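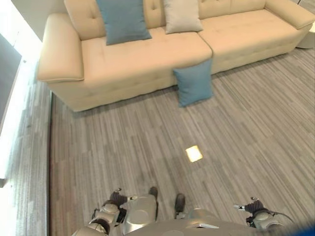
How is the Manzano family lounge project coming along?

We are a little ahead of where we hoped to be, and the lounge should be ready for families in July.

Your grant has gone a long way, and I can't thank you enough! Of the 3000 dollars you gave us, 2000 went to the new flooring and paint (Zerkolton gave us a very kind price on both, after rather a lot of phone calls). Another 800 is set aside for the reading lamps and the tea corner. That leaves 200, which I would like to hold back for curtains if you are happy with that.

We also sent a survey out to the families on our Sundton list and 142 of them wrote back, many with whole pages of ideas. Quiet evenings came up again and again, so we plan to stay open later on weeknights. Seating mattered a great deal to people too, and they asked for something long enough to stretch out on during the longer visits.
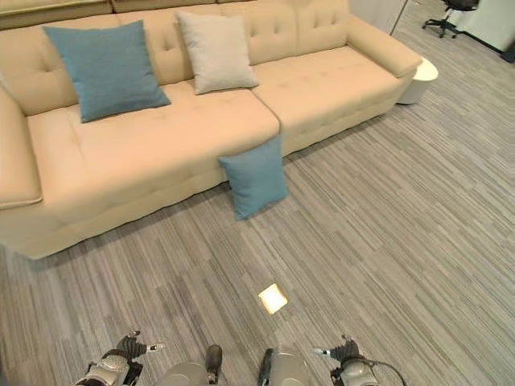 Still to do

The Zultby lamps are on order. I still need your signature on the revised budget before we can book the electrician.

With warm thanks,
Carmela Lorente
19/01/2021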